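课程项目报告:用遥操作教两台机械臂捡塑料瓶

2022年1月7日,星期五

先说结论吧,免得老师翻到最后才找到:演示数据采完了,策略也训出来了,但是离我开题时吹的牛还有一段距离(开题报告里我写的是"全自动分拣",现在看着脸红)。

题目是我和 Branislav Procházka 一起选的。任务听起来特别简单:地上散着一堆塑料瓶,机械臂一个一个抓起来,扔进垃圾桶。我们没写抓取规划,走的是示教这条路,人用主手遥控,从臂跟着动,把关节角、夹爪开合和相机画面一起存下来,再拿去做模仿学习。主手是实验室以前的 Koubek 项目留下来的,手柄有点松,我拿胶带缠了两圈,手感好多了!

一开始我以为拖动示教更省事,直接用手掰着臂走就行嘛。试了一个下午就放弃了:人的胳膊老是挡在相机前面,训练用的画面里全是我的毛衣袖子。而且两台臂要同时掰,一个人根本忙不过来。换成遥操作以后画面干净多了,代价是操作的人得练。我前几十条基本都废了,不是夹爪合早了,就是把瓶子推到墙根去够不着。Branislav 上手比我快得多,他说是打游戏打出来的,我不服,但数据摆在那儿。

最后一共录了1386条演示,其中大约80条因为时间戳对不上被我删掉了。每条只抓一个瓶子,从两臂回到起始姿态开始,到瓶子进桶结束。后来指导我们的 Skarphéðinn Bergmann 提醒了一句,说你们每次都先抓最好抓的那个,机器人当然也只会抓最好抓的。一翻记录,还真是……于是我们又补录了一批,专门挑压在别的瓶子旁边的、瓶口朝着怪方向的来抓,每录完一条就把瓶子重新撒一遍。

透明瓶子是最烦人的。标签还好认,瓶身在浅色地面上几乎看不出边,遥控的时候我经常凭感觉下爪。我的办法是先让夹爪斜着往下探,靠近了再慢慢合,宁可多花几秒。还有一个小教训:操作时千万别犹豫!你在瓶子上方晃来晃去想半天,模型学到的就是在瓶子上方晃来晃去。我们后来定了规矩,动手之前先想好抓哪个、从哪边下,想好了再开始录。

两台臂的配合也折腾了好久。最初是谁近谁抓,结果两边经常同时伸向同一个瓶子,有一次差点撞上,吓得我直接拍了急停。之后改成一台动作的时候另一台在旁边等着,等前一台退开再下去。效率是低了点,可是数据整齐,训练也稳。

测试做了50次,瓶子随机撒。单独一个瓶子的时候表现挺像样,挤成一堆就容易抓偏,偶尔夹住了又在半路滑掉,然后它还一本正经地走到桶边松开空爪子,看得我又好气又好笑。失败的片段我都归了3类:抓偏、滑脱、两臂互相等。最后那种最尴尬,两边都悬着不动,谁也不下去。我猜跟演示里等待的时间太长有关,打算把静止的那几段剪短再训一版。

如果六月答辩前还有时间,我想给夹爪加个力反馈,让遥控的人能感觉到瓶子有没有夹住。Branislav 想先把换手的动作做出来,就是一台递给另一台,我觉得难度有点大,不过他已经开始画流程图了,那就先让他试试吧。数据和训练脚本都放在组里的共享盘上,想用的同学直接找我要权限就行。
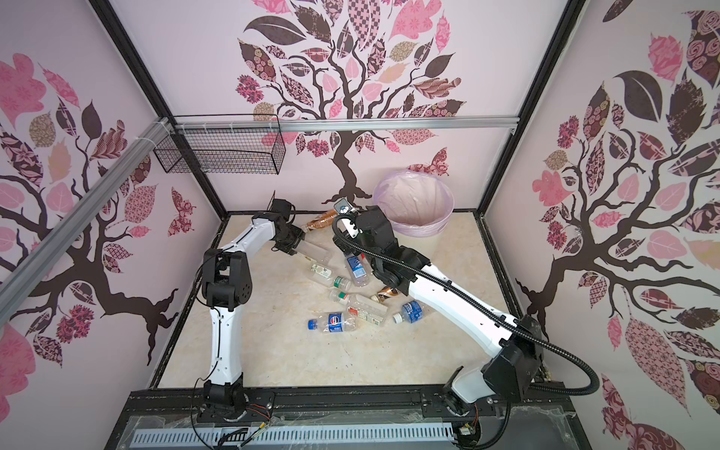
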